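Sindcombe Residential Services
Facilities Support Desk
Ticket 2544
Category: Kitchen fittings and appliances
Subject: Dish drawer in shared kitchen, second floor, Cladley House: items shifting and drawer failing to close fully
Opened: 2021-08-21
Reported by: Resident, second floor
Handled by: Marjatta Jääskeläinen
Priority: Normal
Status: Closed

Initial report

The resident states that the dish drawer in the shared kitchen stops short of the closed position by the width of a finger. When the drawer is pushed harder, it closes, but plates and cups are found to have moved. The resident asks whether the drawer is faulty and whether it may be used in the meantime.

Reply from the Support Desk

Thank you for your report. The drawer may continue to be used provided that it is not forced. Please confirm the following before a visit is arranged:

Whether the drawer stops at the same point when it is empty.
Whether the wire rack sits level in the drawer.
Whether any item has fallen between the rack and the drawer base.

Please also let us know which items are usually placed in the drawer, and whether they are set upright between the tines or laid on top of them.

Reply from the resident

The drawer closes normally when it is empty. I could not find anything underneath the rack, but I did not lift it out. Most of us put things in wherever there is space. Plates often go in flat if only one or two have been used, and cups are put down beside them. The problem is worse in the evening, when several people have eaten.

Site visit, first entry

The drawer was opened to its full extent and examined with a small load in place. The runners moved freely on both sides and no damage was found to the front panel. The rack was pressed at each corner in turn. It rocked slightly at the front, which suggested that it was not seated correctly.
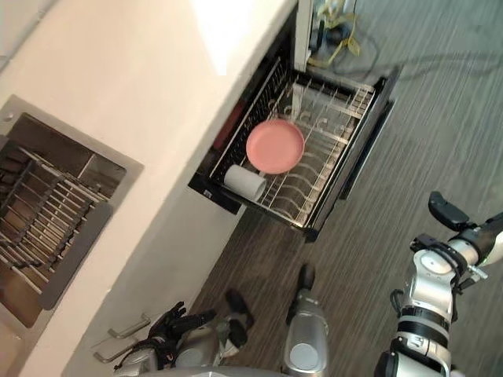
The load was then taken out and the drawer was opened and closed ten times. It closed fully on each occasion. A single dinner plate was placed upright between two rows of tines and the test was repeated with the same result. When the same plate was laid flat near the front and the drawer was closed at normal speed, the plate slid toward the back and came to rest against the tines at an angle. A cup laid on its side rolled until it met the plate. On two attempts the raised edge of the plate touched the underside of the cabinet opening and the drawer stopped short, as described in the report.

Site visit, second entry

The rack was lifted out and the base of the drawer was inspected. A teaspoon was found beneath the front section. It was removed and the base was wiped down. When the rack was put back, it no longer rocked. The runners were cleaned with a damp cloth and dried. No lubricant was applied, in line with the Stendel maintenance sheet kept in the kitchen folder.

Findings

1. The drawer mechanism is in working order. No parts are required.
2. The rack had been raised at the front by the teaspoon, which reduced the clearance above the load.
3. Flat plates and loose cups move when the drawer is closed and can prevent it from closing.

Guidance issued to residents

Plates are to be placed upright between the tines, with the larger ones toward the back. Cups are to be placed with the open end down, and should be supported on at least one side. Small cutlery must not be laid on the rack. The drawer is to be closed slowly with one hand at the center of the front panel. If it stops, open it again and look for an item standing too high. Do not push it with the knee or hip.

A printed copy of this guidance has been placed in the kitchen folder, and a second copy has been sent to the floor representative at Lund Court, where a drawer of the same type is in use.

Follow-up from the resident

The drawer has closed properly since the visit. One person on our floor has asked whether the large serving dish can go in if it is leaned at an angle.

Reply from the Support Desk

The serving dish should be washed by hand. It is taller than the clearance permits when upright, and it would cover most of the rack if laid down. Please pass this on to the other residents on your floor.

Closing note

No charge has been made to the kitchen account. The rack is to be lifted and the base checked at the next routine inspection in April. Should the drawer stop short again with the rack seated and the load upright, please open a new ticket and quote 2544 as the earlier reference.

M. Jääskeläinen
Facilities Support Desk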